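Notebook, small kitchen bench, September
Subject: toaster oven, heating and crumb tray

Started 8:40 in the morning. I write this entry in more detail than usual, because the last notes on the oven were only three lines and I could not understand them myself after one week.

Purpose for today: to decide how we will use the small toaster oven for drying and warming the bread samples, and to stop the smoke problem. The smoke was not big, but it had a bad smell and the people from the Stullum side complained two times. Đạt Lục thinks the smoke comes from old fat under the rack. I thought it was the heating element. We agreed to test his idea first, it is cheaper.

Samples are the Udier white loaf, cut in slices of 19 mm. I know that this is thick for toast. We chose it in the spring when the slicer had only this setting, and now all old results are with 19, so I keep it. The slices were on the shelf overnight under a clean towel.

Cleaning, 9:05. Oven unplugged and cold. I took out the rack and the tray and washed both in the sink with normal dish soap. The rack was easy. The tray had a brown layer in the two back corners, and the soap did nothing there. I made a paste from baking soda and water, left it for 40 minutes, then rubbed with the soft side of the sponge. Most of it came off. One spot in the left corner stayed, it is dark but smooth when I touch it, so I think it is a stain in the metal and will not burn again. Please do not use the steel wool for this. Somebody did it before and the scratches are where the fat now sits.

Inside walls: only a damp cloth. I did not spray anything into the cavity. The crumbs behind the lower element I got out with the small paintbrush from drawer two — the brush is now marked OVEN, please do not paint with it.

Then foil. I cut one sheet a little larger than the tray, pressed it over the edges and put the tray back under the rack. My foil is never flat, I am sorry, but for catching crumbs it does not matter. What matters is that it stays on the tray and does not touch an element or cover an opening in the wall. The paper manual got lost when we moved from the Đinh building, so I could not check what the manufacturer says about foil on the tray. To do: find the manual. Until then we use foil only when someone stays next to the oven, and never on the rack.

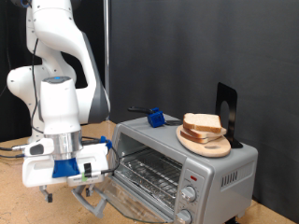 Do we have to change the foil after every run? After dry bread it is enough to shake the crumbs into the bin and use the same sheet again, but after anything with butter or cheese put a new one.

Run 1, 10:30. Empty oven, only rack and foil tray, knob at 200 C, 15 minutes. I wanted to see if the oven smokes with nothing in it. There was a light smell in the first minutes, like warm dust, and then nothing. No smoke that I could see against the dark cupboard. So Đạt was right and I owe him a coffee.

Run 2, 11:10. Two slices on the rack, knob at 150 C, door closed, 12 minutes. Weight of the two together before: 100 g exactly, which I liked. After: 88 g. The slice at the back was darker along one side. The one in front was pale and still soft in the middle when I broke it.

Run 3, 11:45. Same as run 2, two new slices, but I turned the rack by hand after six minutes (oven glove, the gray one is too thin, use the long one). The color was more equal. Before 102 g, after 91 g. One gram less lost than in run 2. Probably this is from the time with the door open, but one run is not enough to say it.

Lunch. We ate the slices from run 3 with tomato.

Run 4, 13:20. Đạt wanted to try the tray position. The rack has two levels, and until now I used the lower one. With the upper level the tops became brown very quickly and at eight minutes I stopped. Not useful for drying. Good for cheese, he says, and he will bring some.

About the temperature: the knob is not exact and I do not trust the numbers on it. I put the Futow oven thermometer on the rack with the knob at 150 C and after 20 minutes it showed 164 C. It goes up and down while the element switches. I waited three cycles and wrote the highest value each time: 164, 166, 164. So for the protocol I propose to set the knob a bit lower than the 150 mark and to write the thermometer value, never the knob value. In the old sheets it is always the knob value. I will add a note on the first page of the binder.

The door. It opens downward and it stays open alone, this is good for loading, but the open glass takes a lot of room on the table. Keep cups and paper away from there. Do not put the hot rack down on the open door, even for a moment. I have a ceramic tile for it, left of the sink. Also wait until the glass is cool before wiping.

Cost, for the shared list: new foil roll and one pack of sponges. The inventory number of the oven is 438, I write it here as the sticker is almost not readable now. Someone asked also for the power, I wrote 1,000 W in the socket table for the whole bench outlet, this is our own limit and not the number of the oven. So the kettle and the oven not together on this outlet — please.

Still open:
Repeat run 3 two times more, with the same loaf.
Thermometer at the back and at the front, to see the difference.
Ask Stullum side if they still smell something.
Find the manual, maybe in the box with the old scale.

16:10, oven off, unplugged, tray emptied. Remaining slices are in the tin.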